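Getting Stainless Steel Counters Streak-Free (and Keeping Them That Way!)

By Hạnh Âu 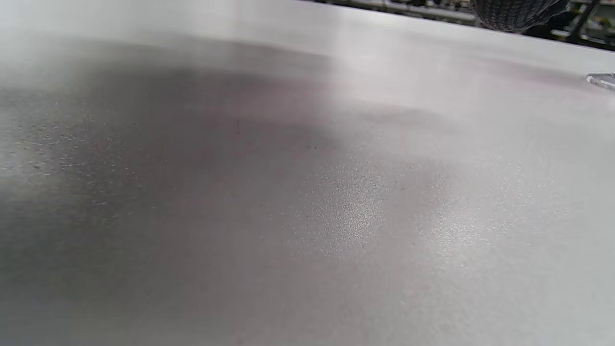
Find the grain first

I love stainless steel. I love it more every year, and I've had my counters for nine of them! But I wiped mine in circles for ages before I learned to look for the grain, those very fine lines left from the finishing. Get your eyes down low near the counter and you'll see which way they run. Wipe along them, always, and half your streaks are gone before you've bought a single product.

What I use every night

Warm water, two drops of dish soap, and a microfiber cloth wrung out hard. Then a second cloth, bone dry, right behind it. The dry cloth is the whole trick (please don't let the counter air-dry, especially if your water is as hard as ours!).

Greasy fingerprints

White vinegar mixed half and half with water, in a spray bottle. Spray the cloth, wipe, rinse with plain water, dry. For the stubborn patch next to the stove I make a paste of baking soda and water, leave it five minutes, and rub gently with the grain.

A little oil for shine

Put a dab of food-grade mineral oil on a soft cloth and buff until it doesn't feel slick anymore. Go easy! Too much and every crumb sticks. I do this before company comes, and a lot in December.

Keep away from

Steel wool, bleach, and anything with chloride on the label. Wet cast iron left overnight will leave a rust ring, too. My neighbor Vinh Khúc got his off with baking soda paste and a lot of patience.

Fine scratches

Leave them alone. They blend together after a year or so into a lovely soft finish, and I wouldn't trade mine for new.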